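件名:Polák文庫の目録データの一部がEdoの検索結果に表示されない事象について
区分:目録管理システム Suvinik/公開検索画面 Edo
優先度:中(受付時)→ 高(変更後)→ 中(暫定対処後)
状態:完了
起票:資料情報課
保守:Toltholm

事象の概要

資料情報課において、Polák文庫の書簡および楽譜の目録データをSuvinikに一括登録したところ、業務用画面では全58件が確認できるにもかかわらず、公開検索画面Edoで文庫名を指定して検索した場合の該当件数が50件となり、残る8件が表示されない。登録処理の終了時にエラーの表示はなく、処理結果欄には「正常終了」と記録されている。

再現手順

一、Edoの詳細検索画面を開く。
二、「文庫名」の欄に Polák と入力し、ほかの条件は指定せずに検索を実行する。
三、検索結果の件数表示を確認する。

期待される結果は58件、実際の結果は50件である。並び順を「請求記号順」「表題順」「作成年順」のいずれに変更しても件数に変化はない。課内の端末、閲覧室の利用者用端末、館外からの接続のいずれにおいても同一の結果となることを確認済みである。

起票時の補足

表示されない8件は、いずれも登録用ファイルの末尾に置かれた楽譜の目録である。業務用画面でこれらを個別に開くと、表題、作成者、形態、保存容器、利用条件の各項目に欠落はなく、公開区分も「公開」に設定されている。資料番号をEdoに直接入力した場合にも「該当する資料はありません」と表示されるため、一覧画面のみの表示不具合とは考えにくい。

閲覧申請の受付はEdoの検索結果画面から行う仕組みであり、検索に表示されない資料については、利用者が申請を行うことができない。すでに閲覧を希望する利用者から窓口に照会があり、当課では紙の申請書により個別に対応している。金曜日に予定している文庫公開の案内までに、復旧の見込みをご教示いただきたい。

一次対応

受付後、以下の確認を行うよう保守窓口より案内があり、資料情報課において実施した。

確認1 閲覧用端末の一時ファイルの消去
実施した。結果に変化はない。

確認2 公開区分の再設定
対象の8件のうち一件について、公開区分をいったん「非公開」とし、保存の後に「公開」へ戻した。業務用画面の更新履歴には変更が記録されたが、Edoには反映されなかった。翌朝に再度確認したが、同じ状態であった。

確認3 夜間の索引更新の実行状況
管理画面の「処理履歴」により、夜間の索引更新が毎回「正常終了」となっていることを確認した。処理件数の欄は空白である。この欄が以前から空白であったかどうかについては、当課に記録がない。

確認4 他の文庫における同様の事象の有無
直近に登録した別の文庫の目録について、業務用画面とEdoの件数を照合した。差異は認められなかった。

確認5 保存容器欄の記載
登録用ファイルの作成要領において、保存容器欄は自由記述とされている。今回の登録分では「中性紙箱」「封筒」「段ボール箱(上蓋なし)」「その他」の記載が混在しており、丸括弧についても全角と半角の両方が使用されていた。記号の混在が索引作成に影響した可能性を考慮し、一件について丸括弧を全角に統一して保存したが、翌朝の時点で改善は見られなかった。 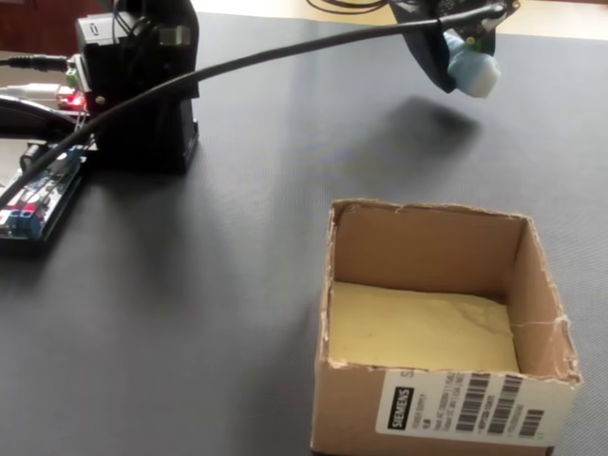 Toltholm
保存容器欄は索引の作成対象に含まれておりませんので、全角および半角の混在が今回の事象の原因となることはございません。修正いただいた一件につきましても、元の記載に戻していただく必要はございません。

原因の特定にあたり、次の資料のご提供をお願い申し上げます。

・一括登録に使用された登録用ファイルの原本(表計算ソフトで開き直し、保存し直したものは除きます)
・登録処理の結果画面の控え
・管理画面「処理履歴」から出力した索引更新の詳細記録
・表示されない8件の資料番号の一覧

登録用ファイルを表計算ソフトで開いて保存されますと、文字の符号化方式や改行の形式が変わる場合があり、調査の手がかりが失われるおそれがございます。ご提供の際は、複製を作成のうえ、開かずにお送りくださいますようお願いいたします。

また、調査の間は、対象の8件について削除および再登録を行わないようお願いいたします。再登録により表示される可能性はございますが、資料番号が新たに付与され、発行済みの閲覧許可証との対応が失われます。

資料情報課からの回答

依頼のあった資料を、保守窓口の受渡領域に格納した。登録用ファイルの原本は、目録作成を担当した部署の共有領域に保存されていたものである。当該部署では、作成の過程で異なる種類の端末を併用しており、書簡の部と楽譜の部をそれぞれ別の端末で入力した後に結合したとのことである。結合の際に用いた手順書は残っているため、あわせて格納した。

なお、資料番号の変更は当課としても避けたい。Polák文庫の資料番号は、受入時の仮番号を引き継いで付与したものであり、寄贈者に交付した受領目録にも記載されている。

調査経過(保守側記録)

一 登録用ファイルの構造
列の数、区切り文字、改行の形式はいずれも仕様に適合している。末尾の行に余分な空白等は認められない。

二 文字の符号化
書簡の部と楽譜の部とで、文庫名に含まれる「á」の表現形式が異なっていることを確認した。書簡の部では、一つの符号で表される合成済みの文字が用いられている。楽譜の部では、「a」の符号に続けて鋭アクセントの結合文字を置く、分解された形式が用いられている。画面上の見え方は同一であり、目視による判別はできない。

三 楽譜の部に属する他の目録
楽譜の部には、表示されない8件のほかに、Edoに正常に表示されているものも含まれている。したがって、文字の表現形式の相違のみでは事象を説明することができない。

四 索引更新の処理単位
Suvinikの一括登録後の索引更新は、50件を一つの単位として実行される。今回の登録分は58件であるため、処理は2回に分割される。1回目の単位には書簡の部の全部と楽譜の部の前半が、2回目の単位には楽譜の部の末尾の8件が含まれていた。表示されない資料は、2回目の単位に属する資料と完全に一致する。

五 詳細記録の確認
1回目の単位については、開始および終了の記録が残されている。2回目の単位については開始の記録のみがあり、終了の記録がない。開始の直後に、文庫名の照合に関する警告が出力されている。警告は管理画面の一覧には表示されず、詳細記録を出力した場合に限り確認することができる。

中間報告

以上の経過から、保守側では、索引更新の2回目の単位が何らかの理由により途中で中断し、その中断が全体の処理結果に反映されなかったものと判断した。優先度については、公開の案内を控えている事情を踏まえ、「高」に変更した。

資料情報課に対しては、復旧までの間の措置として、次の運用を依頼した。

・対象の資料について閲覧の希望があった場合は、業務用画面から申請を代行入力する。
・代行入力の際は、申請経路の欄を「窓口」とし、備考欄に本件の受付番号を記載する。
・Edoの「お知らせ」欄に、文庫の一部の資料が検索結果に表示されない旨を掲示する。

掲示の文案については、資料情報課が作成し、保守側で技術的な表現に誤りがないことを確認した。掲示した文面は次のとおりである。

「現在、Polák文庫の資料の一部が検索結果に表示されない状態となっております。表示されない資料につきましても閲覧は可能ですので、ご希望の方は閲覧室の窓口にお申し出ください。ご不便をおかけいたしますことをお詫び申し上げます。」

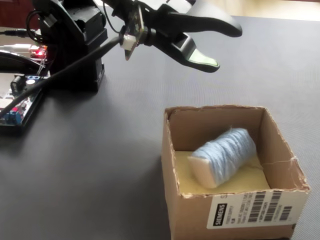 文庫名を「Polak」とアクセント記号なしで入力した場合には件数がどうなるのか、その確認がまだ行われていないのではないか、との指摘が閲覧室から寄せられた。利用者の多くは記号を入力する手段を持たず、記号なしで検索しているとのことである。

指摘を受け、保守側および資料情報課の双方で確認を行った。結果は次のとおりである。

入力「Polák」(合成済みの文字) 50件
入力「Polák」(分解された形式) 50件
入力「Polak」(記号なし) 50件
入力「POLAK」(大文字、記号なし) 50件

Edoの検索では、入力された文字列を共通の形式に変換した後に照合を行っており、いずれの入力方法でも結果が一致することは仕様に適合する。検索側の変換処理に問題はないことが確認された。あわせて、索引に登録済みの楽譜の部の資料がいずれの入力方法でも表示されていることから、1回目の単位では登録側の変換も正常に行われていたと認められる。

原因

検証環境において同一の登録用ファイルを用いて処理を再現し、原因を次のとおり特定した。

Suvinikの索引更新では、各単位の処理を開始する際に、単位の先頭にある資料の文庫名を典拠一覧と照合する。この照合に限り、文字を共通の形式に変換する処理が適用されていなかった。典拠一覧には合成済みの文字を用いた「Polák」が登録されているため、先頭の資料の文庫名が分解された形式である場合、両者は異なる文字列として扱われ、照合に失敗する。

1回目の単位は、先頭が書簡の部の資料であったため照合に成功した。単位の途中に分解された形式の資料が含まれていても、個々の資料の索引作成時には変換が適用されるため、支障は生じない。2回目の単位は、先頭が楽譜の部の資料であったため照合に失敗し、単位に含まれる資料の全部が処理の対象から外れた。

加えて、照合の失敗は「警告」として扱われ、全体の処理結果に影響を及ぼさない設計となっていた。処理結果欄に「正常終了」と表示されたのは、このためである。夜間の索引更新は前回の更新以降に変更された資料のみを対象とし、各単位の先頭で同一の照合を行うことから、公開区分や保存容器欄を変更した資料についても、同じ理由で反映されなかった。

処理件数の欄が空白であった点については、本事象とは別の原因によるものである。当該欄は初期設定では出力が無効とされており、導入時の設定が維持されていた。

暫定対処

資料番号を維持したまま復旧するため、次の手順により対処を行った。作業は閲覧室の閉室後に実施し、作業中はEdoの閲覧申請機能を停止した。

手順1 対象の8件の目録データを業務用画面から出力し、控えとして保存する。
手順2 文庫名の欄を、典拠一覧から選択する方式により再入力する。手入力および複写による貼り付けは行わない。
手順3 個別に保存した後、「索引の部分更新」を資料番号の指定により実行する。
手順4 詳細記録を出力し、終了の記録があること、および警告がないことを確認する。
手順5 Edoにおいて文庫名による検索を行い、件数を確認する。
手順6 発行済みの閲覧許可証について、資料番号との対応が維持されていることを確認する。

手順3において、最初の実行時に「他の利用者が編集中です」との表示があり、処理が開始されなかった。資料情報課の端末で編集画面が開かれたままとなっていたことによるものであり、当該画面を閉じた後に再度実行したところ、処理は正常に終了した。

作業後の件数は、業務用画面、Edoともに58件である。閲覧申請機能を再開し、お知らせ欄の掲示を取り下げた。優先度は「中」に戻した。

恒久対処

次の修正を、Suvinikの定期更新に含めて提供した。

・索引更新の開始時における典拠一覧との照合に、文字を共通の形式に変換する処理を適用する。
・照合に失敗した単位がある場合、全体の処理結果を「一部未処理」と表示する。
・未処理の資料番号を、管理画面の「処理履歴」から一覧として出力できるようにする。

修正の適用後、検証環境において、分解された形式の文庫名を各単位の先頭に配置した登録用ファイルを用いて試験を行い、全件が索引に登録されることを確認した。本番環境については、適用後に資料情報課が試験用の文庫を作成して登録を行い、結果を確認した後に当該文庫を削除している。

処理件数の欄については、資料情報課の希望により出力を有効とした。設定の変更は管理画面の「表示項目」から行うことができ、保守側の作業は要しない。

運用上の確認事項

資料情報課より照会のあった事項について、保守側の回答を記録する。

照会 登録用ファイルの作成時に、文字の表現形式を統一しておく必要があるか。
回答 恒久対処の適用後は、統一されていないファイルを登録しても索引更新に支障はない。ただし、業務用画面から出力したファイルを他のシステムに取り込む場合には、取込先の仕様により差異が生じることがある。文庫名および作成者名については、典拠一覧から出力した文字列を使用することが望ましい。

照会 過去に登録した文庫について、同様の欠落がないことを確認する方法はあるか。
回答 業務用画面の「文庫別集計」とEdoの検索結果の件数を比較する方法による。恒久対処に伴い、両者の件数を並べて表示する帳票を追加した。帳票は管理者権限を持つ利用者に限り出力することができる。

照会 部分更新を閲覧室の開室中に実行することは可能か。
回答 可能である。ただし、対象の資料に係る閲覧申請が処理中である場合には、申請の完了を待って更新が行われるため、終了までに時間を要することがある。

照会 代行入力により受け付けた申請について、申請経路を「Edo」に修正する必要があるか。
回答 修正の必要はない。統計上は窓口受付として集計される。経路別の利用状況を報告書に記載する場合には、備考欄の受付番号により抽出し、注記を付す取扱いとされたい。

完了の確認

資料情報課において、過去に登録した全文庫について帳票による照合を行い、件数の差異がないことを確認した。登録用ファイルの作成要領は、文庫名の欄を典拠一覧から転記する旨の記載を加えて改訂し、関係部署に通知済みである。保存容器欄の記載方法については、索引に影響しないことが確認されたため本件の対象から除外し、作成要領の次回改訂時に別途検討する。

閲覧室からは、記号なしの入力でも検索が可能であることを利用案内に明記してほしいとの要望があり、Edoの「検索の手引き」に一文を追加した。

以上をもって、資料情報課および保守側の双方の合意により、本件の状態を「完了」とする。関連する問い合わせが生じた場合は、本件の受付番号を付記のうえ、新規に起票すること。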